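Garment Handling Collection: Gallery

Collection Program, Skalitz Laboratory for Household Manipulation

The Skalitz Laboratory maintains a continuing program for the collection of demonstrations in household handling tasks. The material is used to train and evaluate control policies for two-handed manipulation of cloth. This page presents photographs from the garment portion of the program, together with notes on how the sessions are organized, how the recordings are reviewed, and how partner groups may request access.

The garment set, known within the laboratory as Brerkadel, currently holds 3321 recorded demonstrations. Of these, 2069 have passed review and are included in the present release. The remainder are either awaiting review or have been set aside for the reasons given further down this page. The set is expanded at intervals, and each release carries its own index so that results obtained on an earlier version can be reproduced.

Demonstrations are performed by trained operators using hand-held grippers. The operator holds one gripper in each hand and carries out the task directly on the table. Recordings from the grippers are stored together with a view from above the hands wherever one is available. No remote control link is involved, and the operator is free to work at a natural pace. The program considers this important for cloth, where hesitation in one hand often changes the shape of the garment before the other hand has reached it.

Ching-wen Chuang is responsible for the protocol and for the training of new operators. Questions concerning task definitions should be directed to her through the laboratory office.

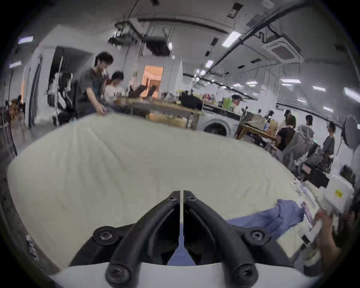 View from a gripper over the covered table, with a light blue garment at the right.
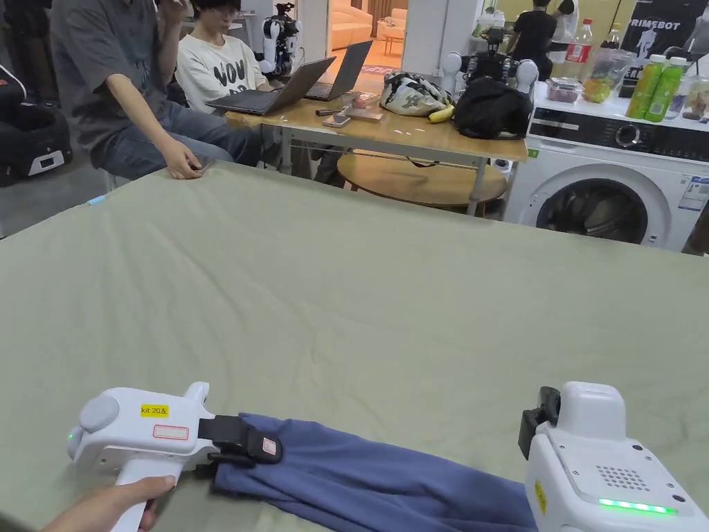 Two hand-held grippers with a blue garment between them.

The task definitions for garments were revised in November after the first full review of the set. Earlier definitions described only the desired end state, such as a shirt folded in quarters or a towel laid flat, and left the order of actions to the operator. The revised definitions divide each task into named stages, and a demonstration is now labeled at the point where one stage gives way to the next. Holding a garment stretched between two grippers, as in the second photograph, is treated as a stage in its own right. A policy that has learned only the beginning and the end of a fold tends to pass through this stage too quickly, and the cloth then settles with its edges out of line. Operators are asked to keep the garment under light tension until both ends are aligned with the table, and to lower both hands together.

The work surface is covered for all garment tasks. A fabric sheet gives the cloth some resistance and makes it easier to pick up a single layer near the edge. Wrinkles in the sheet are acceptable, and operators are instructed to leave small ones in place. Larger folds that could be mistaken for part of the garment are pulled out before recording begins. The protocol sets no fixed color for the sheet, but the combination of sheet and garment is entered in the session record, and combinations with very low contrast are grouped under a separate label.

Starting positions are varied by design. A garment may be laid flat, dropped from a low height, turned partly inside out, or left in a heap toward one side of the table. The release contains 12 categories of starting position. Reviewers have found that the heaped categories produce the greatest spread in completion time, and also the largest share of demonstrations in which the operator changes the planned grasp after the first contact. These recordings are kept. A corrected grasp is valuable to a learning system, provided that the correction is labeled as such.

The program does not require an empty room. Sessions are held in shared working areas, and ordinary activity continues at neighboring tables. Policies trained on recordings with plain, unchanging backgrounds performed poorly when the laboratory moved its evaluation to the Griltel building, where the lighting and furniture were different. Background variety has been part of the protocol ever since. All persons present in a collection area are informed beforehand and may ask to have a recording withdrawn.

Review is carried out in two passes. In the first pass, software checks that the streams from both grippers are complete and correctly matched in time. In the second, a reviewer watches the demonstration at normal speed and confirms the stage labels. A recording is set aside if a gripper loses its position estimate, if the garment leaves the table, or if the task is abandoned. At the close of the most recent review, 243 recordings had been set aside for loss of position estimate alone. They are stored separately and may be requested by groups working on tracking.

Partner groups may apply for access to the Brerkadel release by submitting a short statement of purpose and the name of a responsible staff member. Applications are considered in the order received. Approved groups are given the recordings, the stage labels, the session records, and the calibration files for each pair of grippers. Redistribution is not permitted without written consent.

A companion set covering kitchen items is being prepared with the Khamphan workshop and will be presented in a separate gallery. Its task definitions follow the same stage structure, with additional labels for rigid objects and for containers with lids. Groups that already hold an access agreement for the garment set will not need to apply again.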